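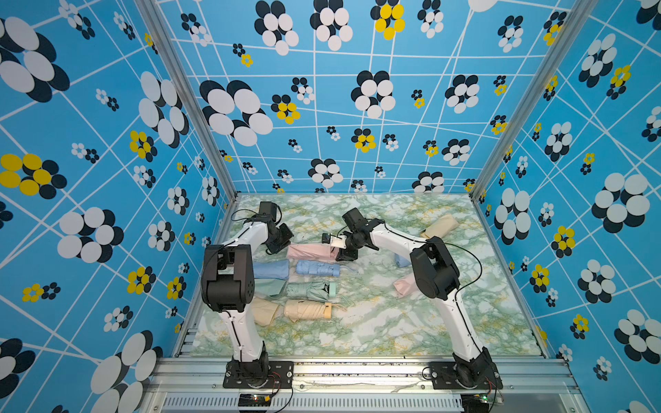

When you cut welded wire mesh at home, first mark the line with chalk on every wire you will cut. Use bolt cutters for thick wire, and put the jaws close to the cross wire, so no sharp ends stay. A pale table with a busy pattern, green, white and yellow like marble, makes thin wire hard to see, so I lay brown paper on it first. Clear away small things too, folded umbrellas and their sleeves for example — the cut ends catch cloth very easily.

File each end with three or four strokes in one direction. Zinc is gone at the cut, so paint it the same evening with zinc paint. My neighbor Vitalii Tymoshchuk left his rabbit fence unpainted in March, and the rust started at all 13 cuts.

Wear glasses — short pieces fly.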